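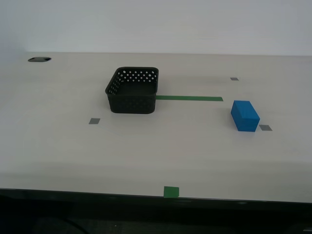
A reader asked me whether one plain basket on a desk does anything at all, or if the stuff just ends up living next to it. Fair question! I get some version of it every month, so I finally put my answers on one page.

So does the basket work or not?
For me, yes, but only once I gave it a fixed spot. I marked mine with a strip of green tape on the tabletop, and now when it wanders off (I push it around when I need elbow room) I know where it goes home to. Before that it lived on the floor, on the chair, once on top of the printer for most of October.

Won't tape wreck my desk?
Mine's been fine, but my desk isn't your desk. Try a little piece at the back first and leave it a few days. Peel slowly, and if it leaves gunk, a drop of dish soap on a damp cloth gets most of it.

Which basket should I buy?
Black plastic, open top, little holes in the sides. I like the holes because dust shakes out and you can rinse the whole thing in the sink. I looked at the Cotik and Marchand ones and they both seemed okay — measure your desk before you fall in love with one, though. 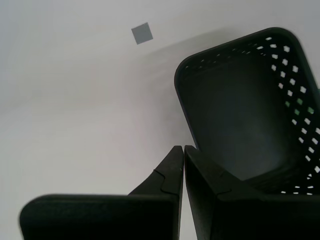

Black basket, nothing in it yet.

How often do you empty it?
Every evening, before dinner. Everything comes out, even the stuff I know I'm going to need tomorrow. I skipped a week once and found 169 loose pieces in the bottom (yes, I counted, I was annoyed).

What about really small things, like tiles and blocks?
Blocks are easy, toss them in. Flat little tiles like to slide under the basket, so lift it up and check. Anything small enough to slip through the holes gets a jar with a lid.

My desk has a cable hole. Basket over it or not?
Not! Keep it clear. I blocked mine for a while and had to move everything each time I wanted to plug in a charger.

Can I use two baskets?
You can, but I'd live with one for a month first. I bought a second and it filled up with mail.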